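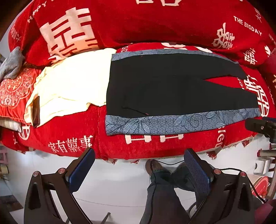

Do I have to empty the whole dresser before I start?
Only the drawers you're refilling today. The rest can stay as they are until you get to them, and the drawer liners go in one at a time anyway.

Section 4. Sorting and folding on the bed
Kunwood dresser, home set-up guide, revised 2/6/26

Okay, so the dresser is up, the drawers slide, and now comes the part I like best (really!). I fold on the bed. I've tried the floor and I've tried the kitchen table, and my back voted for the bed both times. You want one clear stretch at least 46 inches wide, enough to lay a pair of pants out flat with the legs straight.

Before you begin

Make the bed first. Pull the cover tight and push the pillows up to the head end, out of your way. If your bedding has a big print on it, you can use the lettering as a guide line for your waistbands, and I do this all the time. Empty every pocket. Leave the drawer dividers in their bag for now.

4.1 Pants

1. Lay the pants flat and spread the legs a little so you can see both inside seams.
2. Run your palm from the waistband down to each hem. Pick off threads and lint as you go, especially on black pants, where every speck shows.
3. Bring one leg over the other and line up the hems.
4. Tuck the seat point in so the long edge is straight.
5. Fold the hems up to just short of the waistband, then fold in thirds.
6. Stand the bundle on its edge. If it flops over, open it back up to step 5 and fold tighter.

Note: Dress pants with a pressed crease skip all of this and go on the Miranda hanger bar (see Section 5).

4.2 Shirts and soft tops

1. Shake the top out by the shoulders and lay it face down.
2. Smooth the back with both hands, working from the middle out to the sides.
3. Fold each side in toward the middle, with the sleeve laid straight down along the fold.
4. Fold the bottom up in thirds and stand it up next to the pants.

Thin, slippery tops are a pain, and I've given up on getting them to stand. I lay mine flat in the top drawer, no more than four deep, and that works fine.

Caution: Check pale tops for marks before they go next to anything dark and new. New dark denim can rub off on cream or white in a closed drawer.

4.3 Knits and ribbed pieces

1. Lift knits from underneath with both hands. Holding one up by a single end lets the ribbing stretch.
2. Set the knit down on something smooth and let it relax before you square it up.
3. Fold loosely, in half and then in half again. No rolling!
4. Put knits in the bottom drawer, where the weight belongs. 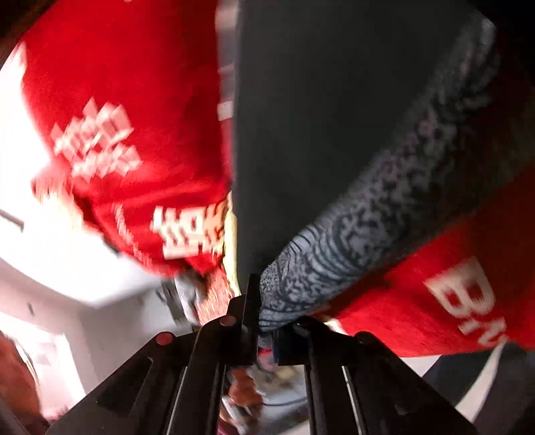

Gray knit and dark gray fabric with the red print.

Note: If a rib edge has gone wavy, pat it back into line with your fingertips. I wouldn't iron it.

4.4 Small things

1. Gather up the socks and little towels that always end up near the pillows.
2. Pair the socks, lay one on top of the other, and fold once at the heel.
3. Singles go in the Plitance pouch that comes with the dividers. Mine lives on the left side of drawer two and it's always fuller than I'd like.

4.5 Filling the drawers

1. Snap the dividers in, smooth side facing you.
2. Load from back to front, folded edge up, darks at one end and lights at the other.
3. Leave a hand's width free in each drawer. You'll use it by September, when the sweaters come back out.
4. Close the drawer slowly and listen. A scraping sound means something is standing too tall.

Caution: Don't open two full drawers at once until you've fitted the wall strap from the Londard hardware kit. Fitting is covered in Section 2, step 8.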